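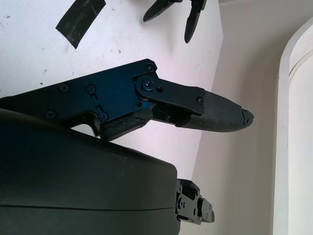
**Sinal cai para 3G dentro de casa depois de trocar de operadora**

Mudei da Herrera para a Tarkholm em outubro, seduzido por um ranking em que ela levava o primeiro lugar em quase tudo, menos em modéstia. Na rua, 167 Mbps. Na minha cozinha, 2, e só quando encosto na janela. O atendimento mandou reiniciar o aparelho, coisa que já faço com fervor religioso. Alguém passou por isso?

Hipólito Escobar

**marola_sul**

Ranking mede a cidade, sua cozinha ficou fora da amostra. Veja no aplicativo da operadora se o seu plano inclui chamadas por Wi-Fi e ative nas configurações do telefone. Para voz resolve. Para dados, use o Wi-Fi da casa e pare de sofrer na janela.

Se o aparelho foi comprado na Herrera, confira também se ele aceita as faixas da Tarkholm. O meu, um Pastska velho, não aceitava a mais baixa, justo a que atravessa parede.

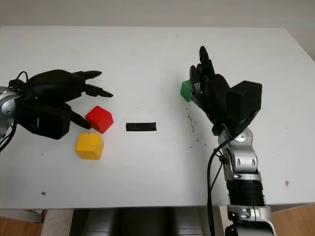

E trocar só o chip ajuda?

Só se o seu for antigo e não habilitar 4G na rede nova. A loja verifica isso pelo número de série do chip.

**tio_do_roteador**

Operadora é tudo igual. Fui para a Surkholm, que é pior, mas o boleto chega bonito.

**celeste.b**

Comprei um repetidor de 1.050 reais sem homologação e o vizinho ficou sem sinal. Não recomendo, embora o silêncio dele tenha sido agradável por 20 minutos.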